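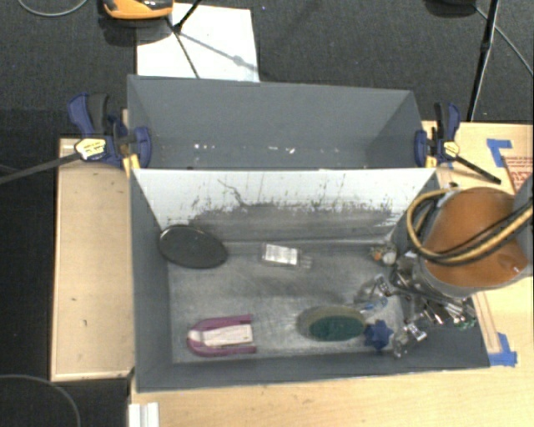 Zondlow long barrow: is the east chamber original?
Forum: Prehistoric sites and field visits
Page 1 of 1

capstone_lurker
Posted 08:14
I went over to Zondlow on Monday and came back with more questions than I took. The register entry calls the east chamber an original part of the monument, contemporary with the main passage. I had the printed plan with me and I can't make the two agree. The passage orthostats are set on their long edges with drystone between them. The stones of the east chamber are set on end, there is no drystone at all, and the floor is higher by the depth of a sill stone. That looks to me like a separate build, possibly much later.

Has anyone read the original excavation report, as opposed to the summary everybody copies? I have only found the summary.

fieldwalker_south
Posted 08:52
The full report exists but it was never properly published. A typescript is kept at the Manalo museum, in the reading room, and you have to ask for it in advance. I read it two winters ago. From memory, the excavator had the same doubt and recorded the east chamber under a different phase letter. The summary dropped the phase letters altogether.

Different orientation of the slabs doesn't prove much by itself. Builders used what they could drag there. If the long slabs ran out, the last chamber gets the short ones set on end.

capstone_lurker
Posted 09:10
Agreed on the slabs. The floor level bothers me more. Was there any section drawn across the sill?

fieldwalker_south
Posted 09:31
One, and it stops short of the sill by a hand's width. Infuriating. There is a note in the margin saying the trench was closed because of water.

quernstone
Posted 10:05
I don't agree with the later-build idea and I've said so in the Wasau thread, so I'll keep it short. Stepped floors are common in this group of tombs. Wasau has a stepped floor in its north cell, the same rise or near it, and there the sill is bonded into the passage wall. You can put your fingers in the joint and feel that the wall stone sits on the sill. It can't have been added afterwards without taking the wall down.

If the step is original at Wasau, it can be original at Zondlow. Same valley, same stone, same passage plan.

capstone_lurker
Posted 10:22
It can be, yes. But at Zondlow the sill isn't bonded. It butts up against the passage stones on both sides and there is a gap on the left wide enough to take a pencil. I checked both ends with a torch.

quernstone
Posted 10:40
Gaps open up. The mound has been robbed on that side and the whole chamber leans out. Of course there is a gap on the left. Is there one on the right?

capstone_lurker
Posted 10:44
No. Tight on the right.

quernstone
Posted 10:47
Then it has moved. I would expect exactly that from a bonded or a butted sill, so the gap tells you nothing about phase.

peatcutter
Posted 11:36
Coming at this from the restoration side. Before anyone builds a chronology on joints, check what was reset. The fence and the concrete prop under the second capstone are modern, everybody knows that. Less well known is that the east chamber was emptied and two of its uprights were put back in new sockets when the prop went in. I have a photocopy of the works sheet somewhere. It lists the stones by number but there is no plan attached, so I can't say which two.

If one of them is next to the sill, both of you are arguing over a joint made by a contractor.

fieldwalker_south
Posted 11:58
That isn't in the typescript, which predates the prop. Could you post the stone numbers? The typescript has a numbered plan and I made a tracing of it.

peatcutter
Posted 12:20
Found the sheet. Stones reset: 5 and 138. I assume the second is a typing error, given that the whole monument doesn't have anything like that number of uprights.

fieldwalker_south
Posted 12:41
Not necessarily an error. The excavator numbered every stone lifted, including packing and loose kerb, in one continuous series. Stone 5 on my tracing is the first upright on the right of the east chamber, immediately behind the sill. So the tight joint on the right is the one to distrust. 138 isn't on my tracing. I only copied the chamber area and the high numbers are mostly out on the kerb.

quernstone
Posted 12:55
A kerb stone would not be described as an upright in a chamber.

peatcutter
Posted 13:02
The sheet doesn't say upright. I said upright. It says "stones reset, E. chamber and vicinity". Apologies, I was quoting from memory in the earlier post.

quernstone
Posted 13:15
So we have one reset stone in the chamber and one somewhere in the vicinity. Fine. That still leaves the left side undisturbed, and the left side is where the gap is. I'd take that as mildly against me, to be fair, though I stand by the lean.

hillfort_hank
Posted 14:30
Practical question from someone who hasn't been. Is the east chamber open? The Vomance guide says access to the passage only and gives 50 minutes on foot from the lay-by.

capstone_lurker
Posted 14:48
You can get in on hands and knees. There is no gate. The walking time in the guide is for the old route over the top, which is overgrown past the second stile. Take the lower track along the field edge and turn up at the water trough. It is shorter, but soft underfoot at the turn. The last field usually has cattle in it.

The guide is also wrong about the passage facing south-east. I took a bearing from the inner end and it is well to the east of that.

hillfort_hank
Posted 14:55
Thanks. Magnetic or corrected?

capstone_lurker
Posted 15:01
Magnetic. I should have said. The correction is small enough there not to rescue the guide.

quernstone
Posted 15:20
Watch the prop when you take bearings. It is reinforced, and a compass held close to it will wander. Stand well back or take it from outside along the axis with a pole at each end. I had a difference of 2 degrees between inside and outside at Zondlow, which I put down to the prop.

capstone_lurker
Posted 15:33
I was at the inner end, so the prop was in front of me and fairly near. I'll repeat it from outside. Even so, 2 degrees doesn't bring it round to south-east.

fieldwalker_south
Posted 16:10
Back to the phasing. Something that might settle it without touching a stone: the packing. Under the passage orthostats the excavator describes clean yellow clay with angular chips. If the east chamber packing is the same material, that favours one build. If it is dark and has charcoal in it, that favours a later one cut through an existing surface. The typescript has a socket description for the stones on the left of the east chamber, I am fairly sure, but I didn't copy it because I was only after the pottery.

quernstone
Posted 16:24
That would persuade me, either way. Provided it is a left-hand socket.

peatcutter
Posted 16:39
I would be more careful. Clay packing tells you what was lying about when the hole was filled. A later builder digging into the same subsoil gets the same yellow clay back. Dark packing would be good evidence for a second phase. Clean packing would be weak evidence for one phase, and I wouldn't close the matter on it.

quernstone
Posted 16:50
The chips are the point, though. If they come from dressing the slabs on the spot, you wouldn't expect them in a socket dug centuries later.

peatcutter
Posted 17:04
Unless the short slabs were dressed on the spot as well. Are they dressed? I remember them as natural faces.

capstone_lurker
Posted 17:18
Natural on the inside faces as far as I could see. The back faces are against the mound so I can't say. There is some pecking on the sill, on the upper edge only, worn fairly smooth.

quernstone
Posted 17:26
Pecking on the upper edge of the sill matches Wasau. I'll leave that there.

fieldwalker_south
Posted 18:02
I have written to Manalo to ask for the typescript again. They usually take a while to answer. I'll copy the socket descriptions for all the east chamber stones, and look for 138 on the kerb plan while I am at it. If anyone wants the pottery pages as well, say so before I go — there is a charge per sheet and I'd like to do it in one visit.

peatcutter
Posted 18:15
Pottery pages please, and anything on the forecourt. I'll pay my share.

capstone_lurker
Posted 18:21
Same here. I'll redraw my plan of the sill with both joints marked and add it to this thread once I have been back for the bearing.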